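Tilelis Opens Enrollment for Evening Computer Repair Course

BRESUSDEN, August – The Tilelis Adult Learning Center will offer a new evening course in computer maintenance and repair this fall, with 30 places open to residents of Bresusden and Nida.

The course runs for 19 weeks, with classes starting at 6:30 p.m. Tuition is $200 and covers all course materials. Students will learn to replace parts, install operating systems, and recover files from older machines. No previous experience is required.

"Many of our residents want practical skills they can use at work," said Tahmineh Esfahani, director of the center. "This course was the most frequent request in our spring survey."

Funding comes in part from the Abbasi Foundation, which has supported evening classes at the center for six years.

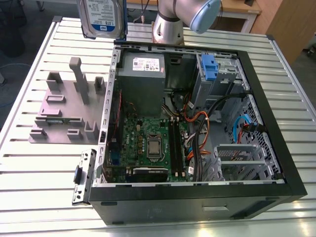

Ľubica Holub

Applications are accepted at the front desk and by mail through the end of August. Applicants must be 18 or older. Media inquiries may be directed to Rostam Bahrami, Office of Communications.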